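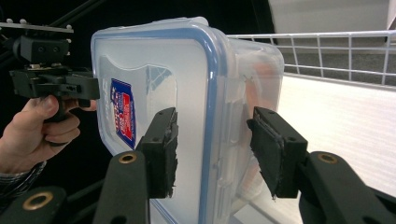
How do you get the smell of curry out of a plastic food tub?

Fill it with warm water and a big spoonful of bicarbonate of soda, leave it overnight with the lid off, then wash it as usual and stand it by a sunny window for the afternoon. Strong ones may need a second night.

Tubs, Lids and Leftovers: the Plondville kitchen gallery

Welcome to the food storage page! It began as a corner of our baking gallery and got moved to a page of its own after the great cupboard clear-out in October, when everything came off the shelves and on to the kitchen floor and we found we had 27 tubs and a lot of strong feelings about them. I love a good tub. I love the click of a lid that fits, and I love opening the fridge on a Saturday morning and finding that lunch is already there.

Frosted, with a blue rim
Milky-white walls, nicely rounded corners and a light blue edge running down the seam where the lid meets the body. I'm so fond of a coloured rim, it makes matching lids to tubs a pleasure (well, nearly). There's a label on it too, blue border and red lettering, and a blurry bit of orangey pink showing through the clear plastic.

A few notes on the tub cupboard

Lids live upright. We stand ours in an old letter rack from the Parri market, smallest at the front, and it has changed my life! Before that they were in a heap under the colander, and every time you wanted one the whole lot slid out on to your feet.

Tubs nest by shape, square with square and round with round. The tall soup ones won't nest with anything, so they get the back of the shelf and the odd packet of rice to look after.

If a lid has lost its tub, it gets until the end of the month. We had 9 of these in October and found partners for 3 of them, one inside the picnic bag. The rest went, apart from a big round one that turned out to be perfect under a dripping plant pot.

Labels are the thing I've become keenest on. Write what it is and when you made it, every time, even when you're certain you'll remember. Stewed plums and beetroot soup look exactly alike once they're frozen, and I've now had beetroot soup with custard. Pencil on masking tape stays put in our freezer and peels off in one go. Stickier labels come away with a dab of cooking oil, a few minutes' wait and a rub with a dry cloth.

Do take the rubbery seals out now and then if yours are the sort that come out. A cocktail stick wrapped in a bit of damp kitchen roll gets right down into the groove. Dry everything properly before the seal goes back, or it'll smell like an old flannel by Tuesday.

Tomato stains are with you for life, more or less. Wiping a thin film of oil round the inside before the sauce goes in does help, and so does a day on the windowsill. I've stopped minding. Our oldest tub has been orange for years and makes a very good home for onions.

And leave some room at the top for anything runny, it swells as it freezes. I learned that from a lentil soup that took the lid off and carried on along the shelf.

Also on this site
Sisetti biscuits, the whole batch
Jam jars and what to put in them
The picnic bag, packed and unpacked

Kitchen galleries, page 202
Back to the top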